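Zarkville Home & Garden Forum > Plumbing and Heating > Electronic limescale gadgets, does anybody believe in them?

limey_pete
Moved to Woltdale in March and the water is like liquid chalk. Kettle furred up in no time, shower head spitting sideways, white crust round every tap. The chap who fitted our boiler is very keen to sell me a Hirkari conditioner, the sort with a coil of wire wrapped round the rising main and a little box that plugs in. No salt, no drain, no cutting into the pipe. He wants £519 fitted.

I've asked him how it works and got a lot about frequencies. I've asked how I'd know it was working and he said I'd "feel the difference". I am not paying that for a feeling. Does anyone have one and, more to the point, did anyone check?

Tanner MacLeod
I've got one and I'm happy with it. Had it 2 years. The kettle still gets scale but it's softer and wipes off, where before I was going at it with vinegar every other weekend. Shower screen is easier to clean too. I went in thinking it was rubbish, for what it's worth.

damp_squib
Did you change anything else over that time? New kettle, different cleaner, a squeegee in the shower?

Tanner MacLeod
New kettle, yes, the old one died. And we do have a squeegee now. But the scale is different, I can see that it's different.

damp_squib
Well, there you are then. A new kettle with a smooth steel bottom will shed scale far more easily than a pitted old one, and anybody who squeegees a shower screen will find it easier to clean. I'm not saying your gadget does nothing. I'm saying you've got three things that changed and you've given the credit to the one with a bill attached.

limey_pete
That's more or less my worry. Everyone I speak to who likes theirs has also turned over a new leaf with the cleaning.

Tanner MacLeod
Bit harsh. I know what my own kettle looks like. You lot would argue with a thermometer.

mrs_overflow
I'd like to argue with a thermometer, at least it gives you a number.

We had one of the magnet ones that clip to the pipe, not the Hirkari, a cheaper thing from a catalogue. My husband put it on and declared the tea tasted better that same evening. I took it off while he was at his sister's and put it in a drawer. He went on praising the tea until the following spring. I've never told him and I'd be grateful if you all kept it to yourselves.

It isn't proof of anything about the electronic kind, I do see that. But I'd want somebody to do the drawer test on those before I'd part with money. Switch it off, don't tell the rest of the house, wait a good while and ask them how the shower screen is.

limey_pete
Mrs O, that is the best evidence in the thread so far. Tanner, would you try it? Get somebody else at home to switch it off, or leave it on, and not say which?

Tanner MacLeod
No. I like my shower screen how it is.

greybeard_dave
I was a heating engineer until my knees packed up, so I'll put my oar in. What gets lost in all these threads is that two different jobs are being sold under one name.

A softener takes the hardness out. It swaps the calcium for sodium using a resin, and you top it up with salt. You can test the water before and after with a strip or a soap bottle and the result is not a matter of opinion. Shake soft water with a drop of proper liquid soap and you'll get a great head of suds. Do it with Woltdale water and you'll get scum.

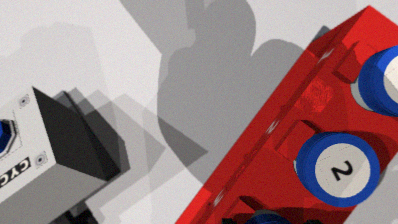 A conditioner doesn't take anything out. The claim is that it changes how the scale forms, so it stays in the water as tiny crystals and doesn't stick to your pipes. Your test strip will read exactly the same either side of it. So the salesman gets a very comfortable position: the only test you can do at home can't catch him out. Anything that does still stick to your kettle is "the old scale coming away".

I fitted plenty of them and I took plenty of them off. The pipes I cut into looked much the same as pipes in houses without. But I wasn't keeping records and I only ever got called to the houses that had trouble, so take that with a pinch of salt. Tablet or block, your choice.

damp_squib
The "old scale coming away" line annoys me more than the rest put together. If the scale goes down, it's working. If it goes up, it's working and you're seeing the old stuff. What would it look like if it wasn't working?

limey_pete
I asked him something very like that. He said I was overthinking it.

Dave, what would you put in, if it was your house?

greybeard_dave
In a hard area with a combi boiler, a small salt softener, and keep one unsoftened tap in the kitchen for drinking. The Ezzat ones are all right, nothing fancy about them, and the valve on mine has been no bother. You'll need space under the sink and a drain nearby. If you haven't got the space, a scale reducer on the boiler feed and a descale now and again. Check your boiler manual either way, some of them are fussy about softened water in the heating side.

hob_nobbler
I'm going to disagree with Dave. Salt softeners are a faff. You're lugging bags home for the rest of your life, they use water every time they clean themselves, and I don't care for the slippery feel in the shower — you never feel rinsed. My mum had one and she used to run a bath of it and get straight out again.

And it's very easy to be scornful about the electronic ones when the salt ones cost more all in. People buy the gadget because the alternative is a pain. I don't think that makes them daft.

damp_squib
I don't think they're daft either. But "the one that works is a nuisance" doesn't make the other one work.

hob_nobbler
I didn't say it did. I said don't sneer. There's a tone in here.

mrs_overflow
There's always a tone in here, love, it's Plumbing and Heating.

limey_pete
Fair comment from hob_nobbler, and Tanner, sorry if it felt like a pile-on. I'm not after winning an argument, I'd just like not to waste the money. I've asked the fitter for any sort of trial with a comparison in it and he's sent me a leaflet. It has a drawing of a pipe with a smiling pipe next to it. There are testimonials. One of them is from "a homeowner in the south". 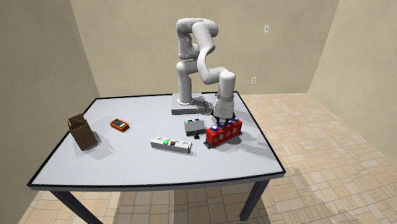
Colleen Desjardins

Long-time reader, I mostly post over in Gardening, but I did try to test one of these properly and it might be of use.

Our house was split into flats before we had it, and there are still 2 separate feeds off the main, one for upstairs and one for down. My brother-in-law gave us a second-hand Hirkari and we wrapped it round the upstairs feed only. Same water coming in from the street, same model of kettle on each floor, and I was strict about it. Each kettle was filled to the line, boiled at breakfast and again at teatime, then emptied. Nobody was allowed to make a sneaky cup in between, and this was not popular.

At the end I dried them both out and weighed them on my jam scales. Both had put on weight and I couldn't tell them apart. I also scraped each one with the same wooden spoon and I thought the upstairs scale was a touch softer. Then again, I knew which one was upstairs. My daughter didn't, and when I handed her the two kettles she picked the other one.

So that's one house and one pair of kettles, and jam scales are not a laboratory. It might do something on a boiler or in a pipe that it doesn't do in a kettle. I've read people saying a kettle is a poor test, and perhaps it is, but the kettle is on the front of the leaflet.

Tanner MacLeod
Second-hand though. How do you know it was working?

Colleen Desjardins
The light was on. I rang the helpline and asked how else I could tell, and the woman said that if the light was on it was working. I said that told me there was electricity. She was very nice about it.

damp_squib
Colleen, that's a better go at it than anything I've seen from the people selling them. Did you keep the figures?

Colleen Desjardins
They're on the back of a seed packet somewhere. I'll look, but I've moved the shed round and I make no promises.

greybeard_dave
I'd quibble with emptying it each time. In a normal house the water sits and gets reboiled and that's where you get the worst of it. But you did the same to both, so fair enough.

Tanner MacLeod
One kettle each. You'd all be all over me if I came in with one kettle each and it had gone my way.

mrs_overflow
He's right, you would.

damp_squib
I'd have asked for more kettles, yes. I'd ask Colleen too. Colleen, more kettles please.

Colleen Desjardins
Buy them for me and I'll boil them.

limey_pete
Thanks all. I've said no to the fitter for now. He's told me the price goes up next month, which didn't make me any keener. I've measured under the sink and an Ezzat might go in if I move the bin, but I want to read up on the drain side first, and my wife has views about the slippery feeling. In the meantime I've bought a bag of citric acid and the kettle looks brand new.

Dave, does the waste from the softener have to go in above the trap, or can it share with the washing machine?

greybeard_dave
It can share, but you want an air gap so it can't siphon back. Put a photo up of what's under there and I'll have a look.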